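Lab diary, 2024-03-20

Long session on the pushing task. The set is the usual one: eight blocks on the maple board, two of each color, and a plain rod for the tool, so anything that moves has to be pushed. I'm comparing the old policy (trained on full demonstrations, start to finish) against the relabeled one, where each demonstration is cut into short windows and every window gets its own written instruction after the fact. One demonstration gives one training example under the old scheme. Under the new one, 106 demonstrations gave 321 usable windows.

The instructions for the red pair were "move the red cylinder away from the star" and "bring the red cylinder next to the star." Both refer to one block by way of another, and that is where the old policy does badly. It picks a red block, and the choice doesn't seem to depend much on the sentence. 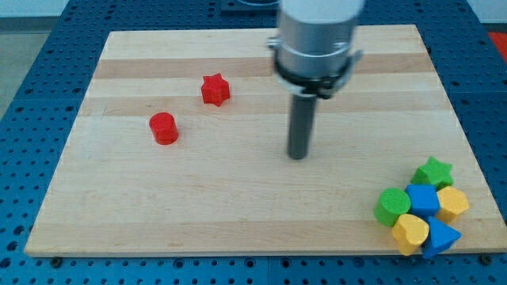 Mayrhofer asked whether the windows were simply giving the policy more looks at the same motions, in which case any gain would come from quantity and the wording would be irrelevant. Fair point, and I had no run that answers it. The control I should have trained is the same 321 windows with the instructions shuffled among them. If shuffled labels score as well as true ones, the language is doing nothing. Added to the queue at Zenville for tonight.

Other settings, so I can find them again: window length 5 seconds, no overlap, windows with no block contact dropped. Tip height held constant above the wood. Rod speed capped at the lower of the two limits. I reset by hand between trials and left the non-red blocks bunched in the near right corner, which keeps the middle clear but also means the policy is never asked to steer around anything. That is a weakness in the test. The cluster should be spread out before I claim anything about reference in clutter.

Scoring is still a problem. I call a trial good if the named block ends closer to (or farther from) the reference block than it began, and that lets through trials where the rod pushed the wrong block and the distance changed anyway. Need a second check on which block moved – the overhead tracker already logs this, I just don't read it. 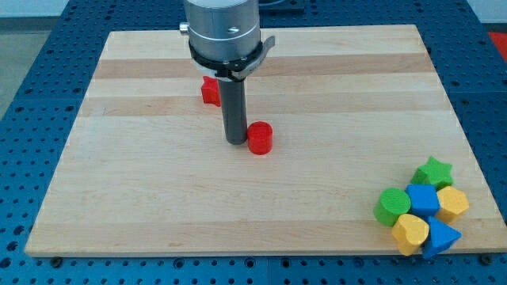
R.K.
Research engineer, manipulation group, Brevero

Rewrote the scoring script after lunch. It now takes the named block, the reference block and the tracker log, and fails any trial where the reference block traveled farther than the named one. Have not rerun the older trials through it. The July set used a different log format and will need converting first.

To do: shuffled-label run, spread layout, convert July logs, replace the worn tip on the spare rod.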